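Search this site Go

I have been asking the same question since December: can a machine do the small kitchen jobs yet? I don't mean a factory line where every part arrives in the same spot. I mean loading a dish, opening a door, putting one thing on a shelf and closing up again.

The Dish

A plate or lid is thin and stiff, and it has to go in at an angle. People do this without looking. A gripper has to get hold of the edge, keep it upright and find the opening.
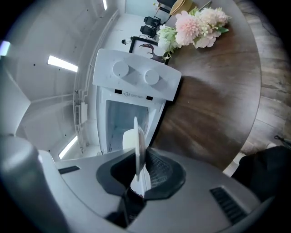 My own notes on this go back to a Gorkeo arm I tried at a trade show. It put 5 saucers in a rack out of 13. Two of the misses were my fault for moving the rack. The rest were bad grips, usually too close to the rim. The Flomis arm in the next booth was slower and did a little better, but its rack was bolted down, and mine at home is not.

Fridges are harder than they look. The door swings, the shelf is deep, and the wrist has to fit inside along with whatever it is carrying. With grippers in both hands, even a person has to think about where the elbows go in a mini fridge. 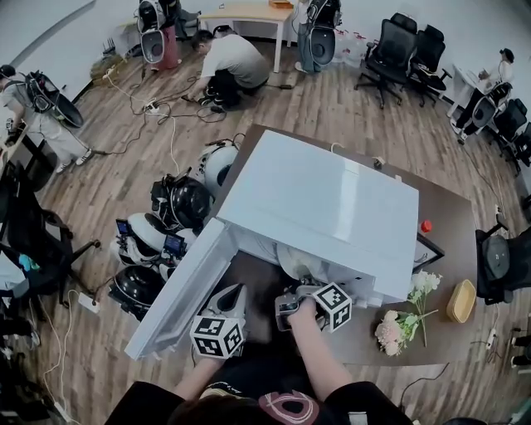 What I Would Pay For

Pallimetti quoted me $733 a month to lease a single arm, setup not included. For that I would want the dishes done every night, and the salesman would not promise it. Fabbri only leases to shops, mostly for bin picking, and those customers seem happy enough.

For the house, my answer is still no. I will look again after the next round of demos and post the numbers.

Last updated: March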